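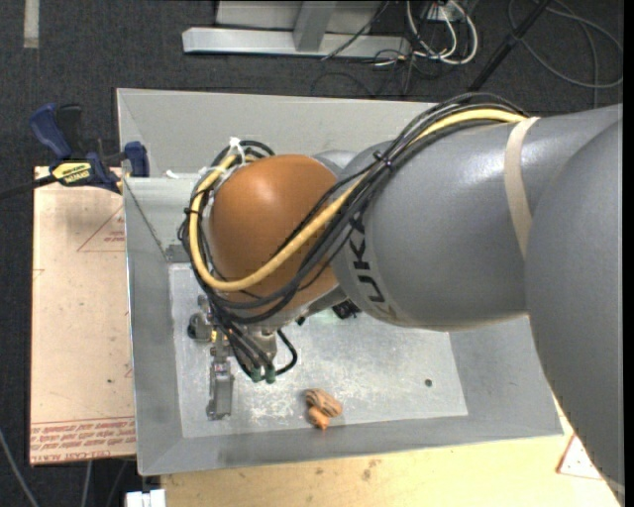 *Gray metal, sloping walls, a thin light rim: the bin at work.*

Reiko Takagi has strong feelings about bins, and if you have an hour to spare in Broddale she will gladly share all of them with you over a cup of very strong tea. She has bought, repaired and sworn at them for most of her working life, first in the parts store at Verbruggen and now in a long, drafty building behind the Clukon yard, where the stock book ran to 2,684 lines when I visited in April.

Her favorite kind is plain metal with walls that lean outward. "A straight wall gives you a corner," she told me, "and a corner is where the last washer goes to live." On a slope, she says, small parts slide back toward the middle, and you can get your fingers under them without scraping your knuckles. I tried it with a handful of brackets and she was right - though I did scrape one knuckle, on the rim.

The rim gets its own speech. Too thick and it catches your sleeve, too thin and it bends the first time somebody leans on it. Reiko runs a cloth along every edge before a bin goes back into use, feeling for snags. She turned away seven from a Hovonen delivery that way, and she still sounds a little sorry about it.

She likes gray, too, for the floor as well as the walls. Anything bright that has been left behind shows up against it, and a dropped cap or a scrap of tape can be picked out at a glance. The old brown bins are stacked by the back door now, holding firewood and somebody's boots.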